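Frigorífico Loton: o que achei ao fim de 3 semanas

Comprei o Loton para a cozinha pequena da casa nova, depois de o meu velho Rerkstead ter dado o último suspiro a meio do verão (bela altura!). Paguei mais 40 euros pela entrega com subida e valeu cada cêntimo, que eu moro num 3.º andar com uma escada em caracol.

Do que gosto mesmo é do interior. As prateleiras são de vidro transparente, limpam-se com um pano e pronto, e a gaveta dos legumes também é transparente – vejo logo se ainda há alface sem ter de abrir nada. A porta tem um compartimento largo em baixo onde uma garrafa fica bem à vista.

O que me irritou foi a altura. Para mim é baixo, e andar de cócoras à procura da manteiga não é vida. A Parveen Sial, minha vizinha, deu-me a ideia dos tijolos: uma pilha de cada lado, cartão por baixo para não riscar o chão, e ficou outra coisa. Também dá para varrer ali debaixo, que jeito!

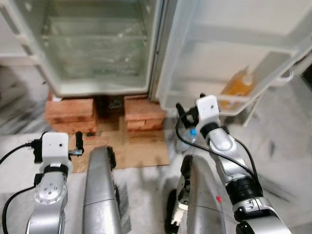
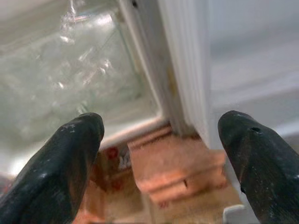

Barulho e consumo

De noite ouve-se um zumbido, mas com a porta da cozinha fechada durmo descansada. O consumo só vou saber ao certo em setembro, quando vier a conta. Dou-lhe 7 em 10, e passava a 8 se viesse com uns pés mais altos.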